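Why Does a Water Bottle Have Ribs?

Hello again, curious people! Last time I promised we'd talk about something you've probably got in your kitchen or your backpack right now. It's the plastic water bottle. I know, I know – it doesn't sound very exciting. But I've been squeezing, rolling and squashing bottles all morning and I've had a great time, so stay with me.

Let's start with the bumpy lines. Run your finger down the side of a ribbed bottle and you'll feel them, up and down, up and down, like tiny hills. We call those ribs (yes, like yours!). The plastic in the walls is very thin. If it was completely smooth, the bottle would crumple easily when you picked it up, and you'd get water up your sleeve.

You can try this with a sheet of paper. Hold it flat by one end and it flops over. Now fold it back and forth like a fan and hold it again. It stays out straight! It's the same paper, but the folds make it much harder to bend. Ribs do that job for a bottle.

Next, the cap. Inside there's a little ramp that goes round and round, called a thread. The neck of the bottle has one too. When you twist, the two ramps slide along each other and pull the cap down tight. A reader from Clalside asked me why you can't just push the cap on. Well, you could make one like that, but a twist squeezes much harder than your thumb can, and that keeps the water in even if the bottle tips over.

And tipping over is my favorite part! A round bottle is a bit like a wheel. Stand it up and it stays put, but lay it on its side and one small nudge can send it off across the table.

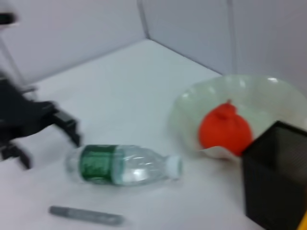

A clear ribbed bottle on its side, with its white cap pointing toward a pale green bowl.

Want to test it? Put an empty bottle on its side on a flat table and blow on it gently. Then put in a little water, screw the cap on tight and blow again. I had to puff a lot harder the second time! Water is heavy, and it sloshes around in there as the bottle moves. My best roll with the empty one was 19 inches, and then it went off the edge and under the fridge.

When you're done, have a drink from a fresh glass and ask a grown-up where the bottle goes for recycling. Next time we're doing spoons!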